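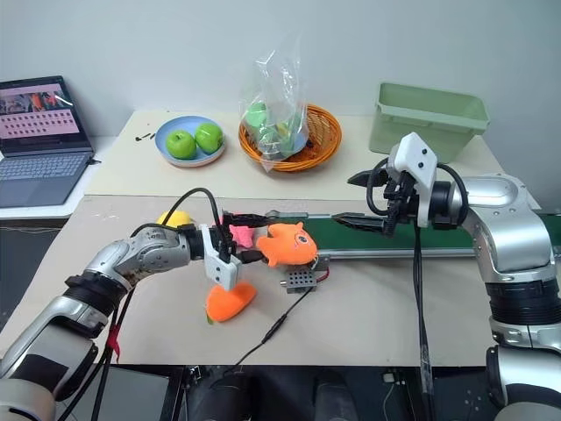
Surely, wrote a reader signing in as Tino, a robot holding a stuffed fish doesn't need a rulebook. He was replying to my last post, in which I complained for several paragraphs about people who tape a cable down "for now." His argument was that soft toys are soft, the arms are slow, and rules are for factories. Go have fun, he said.

I do have fun, Tino. I also have a written procedure for handing a fish from one arm to the other, and I'd like to defend it.

Two arms sharing one conveyor is where most of my rules come from. A single arm can only hit the table, the belt, or you. Add another and they can hit each other, and they'll do it with great commitment, each one certain it has the right of way. So the first line of my sheet says that one arm owns the space over the belt at any time, and the other waits with its fingers open until it's told to come in. During a handover there's a short stretch when both are allowed in, and for that stretch the speed limit drops to something a patient toddler would find dull.

The second line is about letting go. The giving arm doesn't release until the receiving arm reports a grip. I wrote that down after a long evening in July when I had the order backward and spent it picking plush vegetables off the floor. Plush is forgiving, which is Tino's point, and it's also my problem with plush. A stuffed carrot will put up with a squeeze that would turn a real one into soup stock. If I get used to squeezing that hard, I'll do the same thing on the day somebody swaps in a tomato. My grip limit is therefore set for the most delicate thing I might ever pick up, and the toys get treated like pastry.

Then there are the cables. I know, I know. But the wrist cable needs enough slack to make its loop and not enough to go fishing for things on the table. I run each arm through its full reach by hand, power off, before anything moves under its own steam. If a loop snags, the day starts with cable ties. Loose wires across the front of a work surface get looked at too, and I am as guilty as anyone there. I've written "reroute front cable" on the sheet in 2 different colors of ink. The ink looks great.

Kollix, who comments here under the name of what I assume is a very small company, asked a better question than Tino's: what goes in the log? Less than you'd think. Date, program version, speed setting, what was being moved, and every stop, including the ones you're embarrassed by. Especially those. I used to skip a stop if I hit the button out of nerves. Then I went back over my last 1000 handovers and found 54 stops, and the nervous ones clustered around the same pose, an elbow swing that looked wrong and was wrong. My nerves had been filing bug reports and I'd been throwing them away.

A few smaller rules, in no order:

Hands stay off the table while either arm is live. Dropped toys can wait. They're very good at it.

The stop button lives where you can reach it without leaning over anything that moves. Mine used to be on the far side of the table, which I can only describe as a design choice.

Laptops stay out of both arms' reach, and so does coffee. I measured this once with a tape and once with a mug.

Any change to the gripper fingers means starting again at the lowest speed, even if the new set is "the same." The Grasport forum has a whole thread on fingers that were the same. Bring a snack.

If you're tired, the robot is finished for the day.

Meireles wrote in to say that real standards run to many pages and that a blogger's taped-up sheet is no substitute. Agreed. If you have arms near people who didn't volunteer for it, go and read the real ones, and do a proper risk assessment with someone who'll argue with you. My sheet is for a bench and one stubborn owner. It fits on a page, so I read it every time, and it has caught me out more often than I plan to list.

Tino has since replied that he's happy to follow my rules as long as he never has to come over. I've added him to the sheet under "remote users."

Posted 15/03/2021 by the bench owner

Print this post
E-mail this post

Recent posts
"For now" is not a kind of tape
Where to put the stop button, a confession
What I learned from 1000 dropped carrots
Gripper fingers: the same, only different
Reading the manual after the fact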